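December 7, 2021

Tenons for the Değirmenci bench, second try. Yesterday's set went in the stove and we need not speak of them.

Stock is ash, 54 mm square after planing. Laid out all 20 mortises from one face this time, with the knife, after Birsen pointed out that I had used two different pencils and that they disagreed. She was nice about it, which made it worse.

Chisel wandered on the first three. Fence on the Zakgate mortiser creeps whenever I plunge hard. Tightened the rear bolt, then put a strip of 64 grit paper behind the fence face, grit toward the casting. Crept less. Good enough for legs, not for anything Nélida is going to look at closely.

Slot depth: stop rod reads deeper than it cuts by 3 mm. Firdevs says it has always done that and everyone knows. I have been here since June and did not know. Wrote it on tape on the machine — please leave the tape.
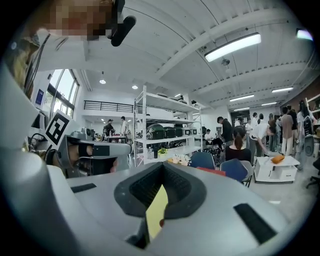
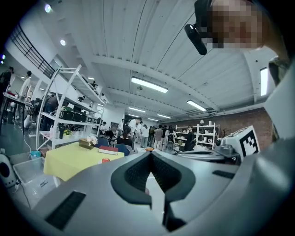

Dry fit of the first leg frame. Two joints snug, one needed the mallet, one could be assembled by gravity. Glued a shaving to the loose cheek and will pare it back tomorrow. Chukwuemeka wants to drawbore the lot and stop fussing. He may be right, but I'm not telling him until I've found the tapered pins.

Hollow chisel is blue at one corner, so I've been feeding too slowly again. Honed the inside with the cone, flats on the fine stone. Tülin has the other chisel, the Plurkent one, and wants it noted that it is hers.

To do: long rails, shoulders by hand. Order ash, one board extra. Ask Ulent again about the fence bolt.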